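Search this guide
Enter a keyword or model
Go

We use cookies to remember your region and language. Accept all | Manage settings

Nundari under-sink water filter
Section 2: Fitting the cartridge and first use

Read this section through before you start. You will need an adjustable spanner, a bucket and an old towel. The filter fits on the cold supply only.

CAUTION: Do not connect the filter to a hot water pipe. Hot water will damage the cartridge and may cause the housing to leak.

1. Turn off the cold water at the valve under the sink, then open the cold tap until the flow stops.

2. Place the bucket under the filter head. A small amount of water will run out when the housing is opened.

3. Turn the housing to the left by hand and lower it. If it is tight, use the plastic wrench supplied. Metal tools will mark the housing and can crack it.

4. Check that the rubber ring is seated in its groove. Wipe off any grit with a clean damp cloth.

5. Take the new cartridge out of its wrapper and stand it in the housing with the arrow pointing up.

6. Screw the housing back on by hand until it stops – do not use the wrench for tightening.

7. Open the valve slowly and look for drips at both joints. If a joint drips, close the valve and tighten the nut a quarter turn.

8. Run the cold tap for about 29 minutes. The water may look grey or cloudy at first. Do not drink it or use it for cooking until flushing is finished.

NOTE: Flushing water can be saved for the garden or for washing floors.

Changing the cartridge

Each cartridge treats 2,000 litres. Write the fitting date on the label inside the cupboard door. Change the cartridge sooner if the flow drops or the water begins to taste stale.

If the filter has not been used for two weeks or more, flush it again as in step 8. In an unheated building, drain the housing before the cold weather and leave the valve closed. A frozen housing must be replaced, even if no crack can be seen.

Spare rings and cartridges are sold by Abou Jaoude. Have the number on the filter head ready when ordering.

Last updated: Monday, June 5, 2023
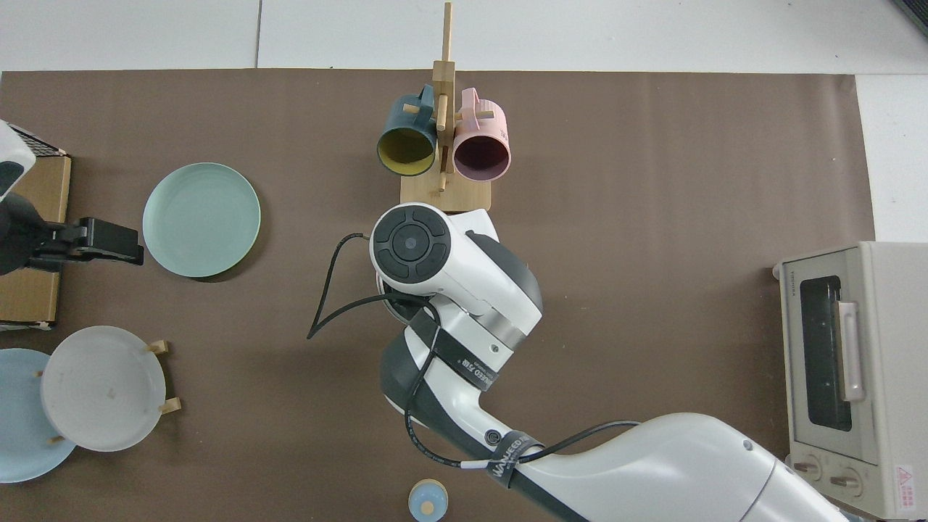 Category: Kitchen / Drinking water / Set-up guides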